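Search this repository
Search
Clear

# Raston: bed-and-laundry recordings from a housekeeping crew

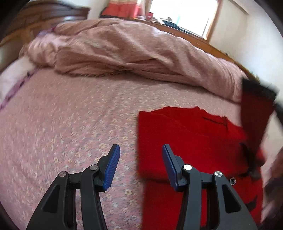 Raston started as a side question at Zarnimell, where we clean and turn over furnished rentals: which parts of a bedroom turnover could a machine take on, and what would the crew do with the hours? We now have 2,600 recorded episodes and a much better question than the one we began with. I'm really excited to get this out to other people!

All of it was recorded by housekeepers holding a two-finger gripper with a camera on it. No arm, no lab. The person decides how to grab a sleeve or pull up a comforter, and the recording keeps that decision.

## What's in it

- 2,600 episodes, one task each
- 13 task labels (`spread_garment`, `fold_garment`, `straighten_comforter`, `place_pillow` and so on, full list in `tasks.csv`)
- 19 bedrooms, all lived-in or recently lived-in
- gripper opening width for every time step
- a short free-text note from whoever was holding the gripper, when they felt like writing one

The notes are my favorite part. They're blunt. "Wrong side of the bed, had to reach." "This fabric slides off everything." Read them before you train on anything.

## Splits

`train` has 2,000 episodes and `test` has the other 600. We split by episode, so the same bedroom can show up in both. If you care about unseen rooms (you should), use `room_id` and make your own split. A by-room version is planned for October.

## How the work changed

Frida Hjaltested ran the recording shifts and wrote the schedule so that gripper time was paid at the regular rate and came out of the room quota. That second part mattered a lot. In the pilot we left the quota alone, and people rushed both the rooms and the recordings. Those pilot episodes are not included.

Housekeepers also got a say over the labels. The first list had a single `make_bed`, written by me, and the crew took it apart in one lunch break. Making a bed with clothes lying on it is a different job from making a clear one, and soft comforters get shaken from the foot end, which I had never noticed in four years of working here. The list got longer and much better.

Two people on the crew now split their week between rooms and reviewing episodes. Colleen Lapointe is one of them, and she wrote most of `review_guide.md`. Her view, which she asked me to put in: folding can go to a machine tomorrow as far as she cares, but she wants to keep the final look over a room. We've written that into the plan for the Cisneros building, where a folding station is supposed to be tried first. No one's hours are cut during the trial, and the crew can stop it.

## Known problems

- Bulky bedding is overrepresented. Thin sheets are scarce.
- Fast cloth movement blurs. We kept those episodes and marked most of them `blur=1`, but not all.
- The lens is wide, so straight edges bend toward the borders. Calibration files are in `calib/`.
- Left-handed operators are in there but not flagged. Sorry, fixing it.
- Fingers sometimes hide the exact point of contact.

## Loading

Unpack everything into one folder, then:

 from raston import load
 eps = load("data/", split="train", task="spread_garment")

Lilteck format export works with `--export lilteck`. It drops the notes, so keep the originals.

## Use

Free for research and teaching. Please don't use the recordings to time or rank workers. Operator IDs were removed for that reason, and we'd like it to stay that way.

Last edited Sat 31 August. Corrections are welcome, especially from people who clean for a living.

Related repositories
raston-tools
raston-review-guide
zarnimell-room-checklists
cisneros-folding-trial
lilteck-export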